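Fenenside Bin-Picking Trials

The Fenenside bin-picking trials were a series of comparative tests of robot grippers carried out at the Fenenside Handling Laboratory. The trials measured how well different end effectors could take rigid parts out of a metal bin when the parts lay in no fixed order. They are known mainly for the written test procedure that came out of them, usually called the Fenenside procedure, which was later used by several training centers and small machine builders.

Background

Bin picking is the task of finding, gripping and removing single parts from a container in which they lie at random. Before the trials began, the laboratory had worked mostly on conveyor feeding, where parts arrive one at a time and in a known position. Its director, Bergþóra Kjærgaard, proposed a shared test after two departments reported very different success rates for the same gripper. A review found that the departments had used different parts, different bins and different rules for what counted as a completed pick.

Planning was given to Berwyn Howells, a mechanical engineer, and Sigrún Ingvarsson, who was responsible for the vision software. Preparatory work began in February and was limited to the choice of parts and the design of the bin area. The main series opened in June 2019.

Test arrangement

The trials used a single robot arm and two metal bins set next to each other. Parts were moved from the first bin to the second until the first was empty or until the controller reported that no further grasp could be found. The direction of transfer was then reversed. This allowed long sessions to be run without refilling by hand, although an operator remained present at all times.

The part set was made up of simple solid shapes in a small number of plain colors. Long bars were included to test picks near the walls, where the body of a gripper is most likely to strike the bin. Shorter pieces with a narrow end were included because they offer few good gripping surfaces when lying at an angle. Parts were allowed to overlap, and no attempt was made to separate them before a session.
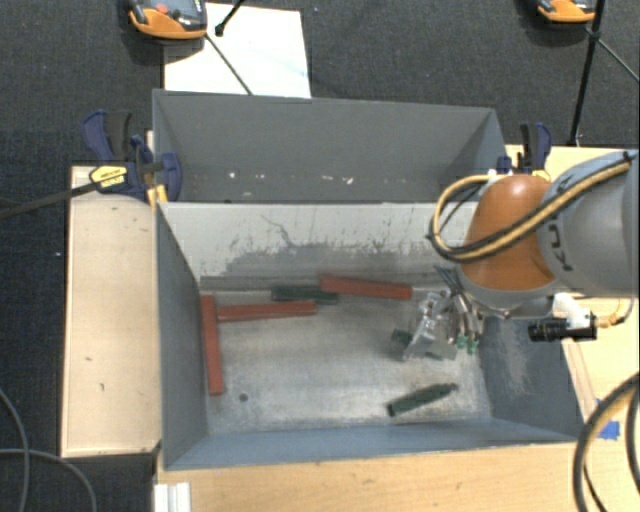 Gripper over the front bin during a session, with red bars and dark green pieces on the floor of the bin.

The bins were held to the work surface area with bar clamps after early sessions showed that contact between gripper and wall could shift a bin by several millimeters. Any such shift made the stored position of the walls inaccurate and raised the number of collisions in the picks that followed. The position of each bin was checked again whenever a gripper was changed.

Grippers compared

Two grippers were taken through the full program. The first, the Bosulo, was a parallel-jaw model with narrow fingers. The second, supplied by Fröhlich, had a wider body and a longer closing stroke. Each was required to complete 2,000 attempts with the same part set, the same arm and the same controller settings. Finger pads were replaced at the midpoint of each run, and the pads removed were kept for wear measurements.

A third device, made by Kenero, was withdrawn after 564 attempts because of repeated faults in its air supply. Its results were listed separately in the final report and were not used in the comparison.

Results

The Bosulo gripper performed better on parts lying along the foot of a wall, where its narrow fingers could be lowered without contact. The Fröhlich gripper was more reliable on overlapping parts in the open middle of the bin and dropped fewer long bars during transfer. Neither gripper emptied a bin completely in every session. The last parts in the corners accounted for a large share of the failed attempts with both.

The report also drew attention to the effect of cable routing. Loops of cable near the wrist limited some approach angles, and the planning software rejected grasps that the gripper itself could have made. Ingvarsson recommended that cable layout be recorded as part of any published result.

Reception and later use

Oluf Stougaard, writing in a review of handling tests, welcomed the clear definition of a completed pick but criticized the part set as too regular to stand for ordinary factory work. Baldur Oddsson, who repeated part of the program at a training center, obtained a similar order of results but a higher rate of collisions, which he attributed to steeper bin walls.

A revised edition of the procedure added rules on bin dimensions, wall finish and the lighting of the work area. The original part drawings remain available from the laboratory on request.

See also

Bin picking
End effector
Parallel-jaw gripper
Grasp planning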